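Pradholm plaid tablecloth, reviewed by Unnur Juhl

I bought the Pradholm in December to replace a plain white one that showed every mark. It has pale blue, lime green and white squares with thin dark blue lines, and it looks fresher than it did on the website. The hem is straight and the corners are square.

It lies flat enough after one ironing – the fold lines took a second. Coffee came out at a normal wash. Beet juice left a faint shadow.
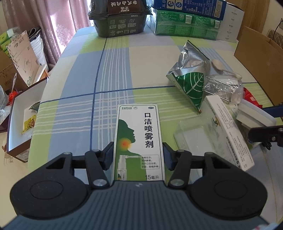
222 words in the full review

Small things get put down on my table all day, a box of throat spray or a plastic spoon, and the pattern is busy enough that the table never looks bare. I would buy it again in the longer size.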